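Wandisell wraps up side-by-side test of four hand-held grippers 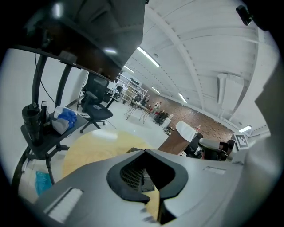

A gray gripper in the Wandisell workroom, seen from its own camera, with a marker board standing toward the right.

Wandisell has finished its first full comparison of hand-held gripper tools, and the team is happy to share what it learned. Over the summer and into September, 4 designs went through the same set of everyday jobs: picking up cups, folding cloth, moving bottles from one surface to another and opening cabinet doors. The complete results go up on the Wandisell website this month, free for anyone to read and reuse.

The designs tested were the Fustov, the Chauvin in both its short and long versions, and the Tamimik. Each one is held in a person's hand and records the work through a wide-angle camera mounted on the tool. The recordings are then used to teach a robot arm the same job, so a weak grip or a poor camera angle shows up twice, once in the recording and again when the arm tries it.

In all, the team made 1409 recordings across 79 tasks. After removing 298 where tracking dropped out or the operator had to stop and start over, every remaining recording was scored by two people who did not know each other's marks.

"We have been arguing over grippers at lunch for two years, and now we finally have something to argue from!" said Živko Ionescu, who led the testing. "I was sure the long Chauvin would win on bottles. It came third, and I have heard a lot about that since."

The Tamimik did best with cloth. Its softer fingers held a single layer of a folded towel without grabbing the one underneath, and operators said they felt less strain in the wrist by the end of a session. The Fustov came out ahead on bottles and tumblers, mostly on the strength of its rubber lining, but its wider body was harder to get between objects standing close together. The short Chauvin was the lightest to carry and the easiest for new operators to learn. Its trigger spring wore out sooner than the others and was replaced twice.

Camera placement made a bigger difference than anyone on the team had guessed. Moving the camera a little farther back from the fingers gave a better view of the room and steadier tracking, though it also put more of the tool itself in the picture. Belmiro Esteves, who built the mounts, tried several heights before settling on the one used for scoring.

"You want to see the fingertips, the object and enough of the room to know where you are," said Esteves. "Every mount gives up a bit of one of those. I enjoyed this part more than I should have, and there is a drawer full of brackets to prove it."

Printed marker boards were used to check tracking in each work area. Sessions were held in an ordinary shared room with desks, shelves and chairs left in their usual places, and the furniture was moved between rounds so that no tool had the benefit of a familiar layout.

The release will include the score sheets, the task list, drawings for the camera mounts and a short guide to running the same comparison elsewhere. Notes on battery life and trigger wear are in a separate file. Wandisell would love to hear from other groups that repeat the tests, especially any whose results disagree.

A second round is already being planned. It will add small items such as keys and coins, which all 4 designs found difficult, and a new trigger for the short Chauvin.

Groups that want a tool included in the next round can write to the testing team through the contact form on the Wandisell website.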